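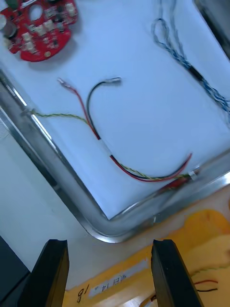 Visit to the Lindolum repair workshop, Aststead

Members of the Jayasinghe study group visited the workshop on Friday and were received by Nimal Gazi. The tour began in Room 8, where parts removed from equipment are sorted into white trays with metal rims. One held a round red circuit board together with cables and a small wire harness with crimp terminals. Harnesses are checked for damaged sleeves before storage. The group then viewed the Driltum test bench and the spares register, which lists 1507 entries.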